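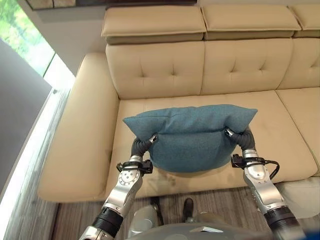 Incidencia 224: consumo anormal de batería en reposo
Producto: teléfono Breltico
Estado: cerrada
Abierta por: Mwanahawa Rweyemamu
Asignada a: Harish Vishwakarma

Descripción
Desde la actualización de agosto el teléfono pierde mucha carga durante la noche. Lo dejo al 100 % a las 23:30 y a las 7:00 está al 54 %. Antes de actualizar amanecía por encima del 90. Batería de 3000 mAh, la original. Una sola SIM, wifi encendido, Bluetooth apagado. Ya he reiniciado dos veces y he borrado la caché de la tienda de aplicaciones, sin cambios.

Harish Vishwakarma, 9:12
Recibido. Por favor, active el registro de batería en Ajustes > Batería > Diagnóstico, deje el teléfono una noche completa sin cargador y adjunte el archivo. Indique también si tiene instalada alguna aplicación de correo o de copias de seguridad aparte de las de fábrica.

Mwanahawa Rweyemamu, 8:05
Adjunto el registro. Esta noche ha bajado al 58 %. De terceros tengo Doltmont para el correo y Tiwari para las copias de fotos. Las dos estaban antes de la actualización y no daban problemas.

Harish Vishwakarma, 11:40
En el registro hay casi 200 activaciones del procesador por hora con la pantalla apagada. Todas salen del servicio de sincronización de Tiwari. El servicio intenta conectar, recibe un error de permiso y vuelve a intentarlo sin espera. Doltmont aparece con valores normales.
Pasos a seguir:
1. Ajustes > Aplicaciones > Tiwari > Forzar detención.
2. En la misma pantalla, Permisos > Archivos y fotos > Permitir siempre.
3. Reiniciar y repetir la prueba nocturna.

Mwanahawa Rweyemamu, 7:50
Hecho. El permiso estaba en «Preguntar cada vez». Yo no lo cambié. Resultado de la noche: de 100 a 95 %.

Harish Vishwakarma, 10:03
Consultado con Roald Rustad, de sistema. La actualización restablece ese permiso en las aplicaciones que lo obtuvieron con la versión anterior. Queda anotado para la próxima revisión, todavía sin fecha. Si después de actualizar se repite el consumo, compruebe primero el permiso.

Mwanahawa Rweyemamu, 18:22
Segunda noche, 94 %. Por mi parte se puede cerrar.

Harish Vishwakarma, 18:30
Cerrada. Causa: permiso restablecido. Relacionada con la incidencia de Godfrey Mollel, mismo modelo, pendiente de registro.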